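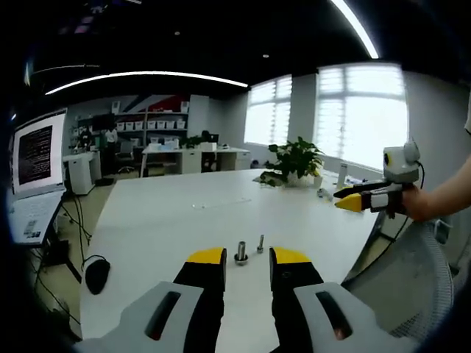

A Fondell começou com uma gaveta de parafusos. Eu tinha herdado a bancada do meu avô, com 2623 peças avulsas dentro de latas de bolacha, e levei um inverno inteiro a separar tudo por rosca e comprimento. Apanhei-lhe o gosto! Ainda hoje penso melhor com um parafuso de pé numa mesa branca, a porca sextavada na base e outro mais pequeno ao lado — é assim que começam quase todas as conversas cá em casa sobre que peça serve para quê.

Somos uma loja de ferragens miúdas e também uma pequena escola. Vendemos à unidade, sim, mesmo que só precise de uma porca para a cadeira da varanda (traga a antiga no bolso, ajuda imenso). A Tyra Blomqvist trata das encomendas e conhece as medidas de cor, o que a mim me faz uma inveja danada. O Wayne Sedgwick dá o curso Basness, oito sessões ao fim da tarde para quem quer aprender a montar, apertar e desmontar coisas sem moer as roscas.

No curso não é preciso saber nada. Já tivemos alunos de 23 anos a montar a primeira estante e uma senhora que veio só para arranjar a máquina de costura e acabou por ficar para o curso seguinte. As turmas novas abrem em março e enchem depressa, por isso escreva-nos com tempo.

Estamos no número 56 da rua Bahrami, na porta a seguir à padaria Rumetti. Se vier de manhã cedo, bata com força — estou quase sempre lá ao fundo, a arrumar caixas.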